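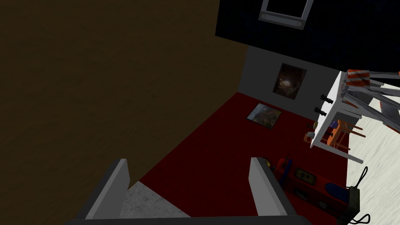 Albertina Peixoto told me in the parking lot that the trouble with my last talk on carpet was that it contained too much carpet. She'd have liked more about doors. So there is one section on doors now, Albertina, and it's near the end so you have to stay.

(Wait. If she isn't in the room, skip to the next bit.)

Good morning. My subject is where one floor stops and another one starts. I have spent most of my working life on that line, often on my knees, and I have 40 minutes to make you care about it. The last group gave me 20 and still looked at the clock.

SLIDE 2. THE JOB AT DROLTDALE

Start with the library. Carpet in the reading room, stone in the entrance hall, and between them a strip of brass that the architect loved and everyone else tripped over. The carpet people finished in February. The stone people finished after that. Each of them worked to the drawing and each of them did a tidy job. The two floors met with a difference in height of 8 millimeters.

Eight millimeters sounds like nothing. Hold up finger and thumb here. Then tell them about the book carts.

A loaded book cart has small hard wheels and no sense of humor. Every cart that crossed that strip dropped its front wheels with a bang you could hear upstairs in local history. The staff learned to take it backward, at a slant, with one foot on the bottom shelf. When I visited they did it without looking, the way you'd step over a sleeping dog. I asked how long this had been going on and they said how long had what been going on.

Pause. People who work in libraries will laugh. Let them.

SLIDE 3. WHOSE LINE IS IT

I went through the paperwork, a thing I do for fun. The specification ran to 158 pages. There was a page and a half on the pile of the carpet. There was a long section on sealing the stone, with a table. The place where they met had one sentence, and the sentence was "Threshold strip to suit."

To suit whom? Ask this out loud. Don't answer it.

The carpet layer's contract ended at the edge of the carpet. The stone contractor's ended at the edge of the stone. The strip itself was supplied under "sundries," along with the doorstops and a sign about umbrellas. I met the man who fitted it. He'd been given a box of screws and a length of brass and told it went in the gap. It did go in the gap. He was perfectly cheerful about it.

SLIDE 4. THINGS TO DECIDE BEFORE ANYONE ORDERS ANYTHING

Read these off slowly, this is the part they write down.

Finished height of both floors, measured from the same point. You would think this went without saying, and so did Hovland, where they measured one side from the slab and the other side from the screed.

Who sets the height. One name. If you write down a company you'll get a different person every visit.

Where the line falls when the door is shut. It belongs under the door. If you can see a slice of the other room's floor when the door is closed, the line is in the wrong place and you'll be looking at it for the next thirty years.

What rolls over it. Carts, strollers, wheelchairs, the floor polisher, the piano once every Christmas.

How it gets cleaned. A mop and a vacuum meet at this line twice a day and neither of them is welcome on the other side. At Grillthorpe the first foot of carpet went gray from mop water inside a year, and they replaced the whole room because they couldn't match the dye. A wider strip would have cost less than my lunch. I had soup.

SLIDE 5. COLOR

Short one. Leave this out if running late.

Clients worry about whether the two floors go together. I've stopped having a view. What I do ask for is enough difference in lightness that a person with poor eyesight can tell there's a change coming, and then no step when they get there. Patterned stone beside patterned carpet is hard on people. So is a very shiny strip, which some people read as a step and try to climb. I've watched someone lift their knee halfway to their chest to get over a perfectly flat piece of steel.

Do the knee. Mind the lectern.

SLIDE 6. DOORS (FOR ALBERTINA)

The door has to clear the higher floor. I know. But doors get hung early and floors get chosen late, and then somebody upstairs falls in love with a thicker carpet. At Trollau they changed to a deeper pile 2 weeks before opening, and the joiner came back and took a shaving off the bottom of every door in the corridor. They swung beautifully. They also now let in the sound of everything that happened in the corridor, and it was a music school.

Henrique Coelho has a rule for this that I have stolen and will go on stealing. He won't let a door be trimmed until a piece of the real carpet, on its real underlay, is lying on the real floor beneath it. He keeps offcuts in his van for the purpose. His van smells of wool and cheese, and I have never asked about the cheese.

SLIDE 7. BACK TO DROLTDALE

So what did we do about the bang? We lifted the last yard of carpet, built the subfloor up on a long gentle ramp, put the carpet back over it and threw the brass away. Two days' work. The architect asked for the brass and I believe it's on his desk.

I went back later to see how it was doing. Nice quiet crossing, level under the wheels. The woman at the desk loaded up a cart, turned it around, put one foot on the bottom shelf and took it over backward.

Questions. If anyone asks about vinyl, say there's a separate session on vinyl and look toward the coffee.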